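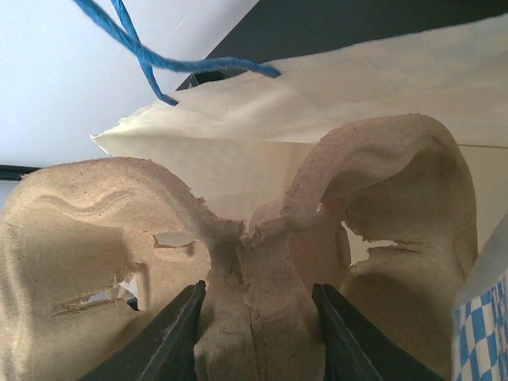
Moulded pulp carrier and paper bag with a blue cord handle

Groundwater rules in Nelari: your questions answered
Last updated 2020-01-27

The city council has agreed new rules on private wells in the low-lying districts of Nelari. They come into force in June. This page covers the questions we are asked most often by households, landlords and small businesses.

Why are the rules being changed?
Parts of the city are sinking. When water is pumped from deep underground faster than rain and rivers can replace it, the clay layers above are squeezed and the land drops. Once that has happened it cannot be put right. The Hourani district is the worst affected, and flooding there now comes further inland at high tide than it did when the sea wall was built.

Which areas are covered?
Hourani, the old port and the six wards on the east bank of the river. The hill districts and the town of Tronda are not included. If your street is on a ward boundary, use the ward printed on your property tax bill.

I have a shallow garden well. Do I need to do anything?
You need to register it, and that is all. Wells less than 16 metres deep can still be used for gardens, washing down yards and other outdoor jobs. There is no fee to register and no meter will be fitted.

What about deeper wells?
Any well of 16 metres or more will need a permit. The permit sets a yearly limit on how much you may pump, and a meter has to be fitted by an approved installer. You can go on using the well while your application is being looked at, as long as you apply before the end of June.

No new deep wells will be allowed in the covered area. This includes replacement wells drilled on the same plot.

How much does a permit cost?
Households pay 200 a year. Businesses pay 2000 a year, plus a charge for each cubic metre over their limit. Both amounts are in local currency and will be reviewed with the council's annual budget. Schools and clinics pay the household rate.

My building is not connected to the mains. Will I be cut off?
No. Permits for buildings without a mains connection will be renewed every year until a pipe reaches the street. After that you have 6 months to connect. The Galex pipeline, which will bring treated river water to the east bank, is being laid in stages, and the street list is on display at the ward offices.

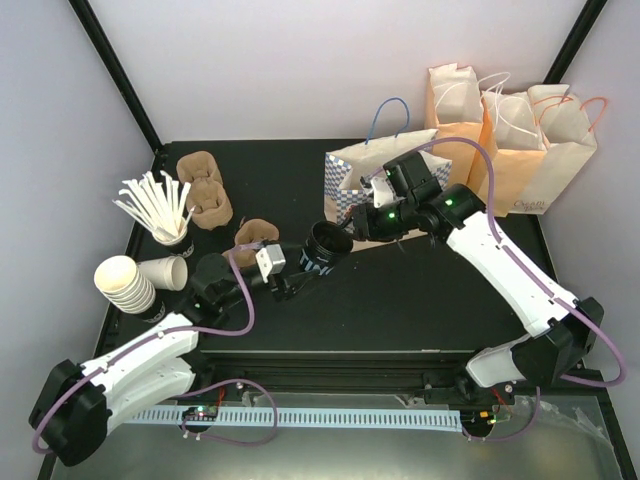
Landlords must pay for the connection itself and may not pass it on to tenants as a one-off charge. The normal water bill can be paid by either side, depending on what the tenancy agreement says.

Is the mains water safe to drink?
Water leaving the treatment works is tested daily. Older buildings may have rusty pipes or roof tanks that have not been cleaned for years, and the council is not responsible for these. Ask your building manager when the tank was last emptied.

How do I register or apply?
Take the following to your ward office:
Proof of address or ownership
The depth of the well, if you know it
A sketch showing where the well is on the plot
The last electricity bill for the pump, for business users only

If you don't know the depth, an inspector can measure it. Inspections are free but there is a waiting list – your application date is the day you hand in the form, so you won't lose out by waiting.

What happens if I don't register?
You will get a written warning first. If the well is still not registered after the date given in the warning, it can be sealed and you may be charged for the work.

Can I appeal against my pumping limit?
Yes. Appeals must be made in writing to the water department. Laundries, ice makers and fish processors on the port side should include their production records for the past year. The limit first given to you stays in place until a decision is made.

Will this stop the flooding?
Not by itself. Slowing the pumping should slow the sinking, but the drains and the sea wall also need work. Those are paid for separately and have their own page.

I want to fill in an old well. Who can do it?
Use a licensed driller, and tell the ward office before the work starts. Wells should not be filled with rubble or household waste, which can carry dirty water straight down to the layers below. The ward office keeps a list of licensed drillers and will send you a closure certificate when the work has been checked.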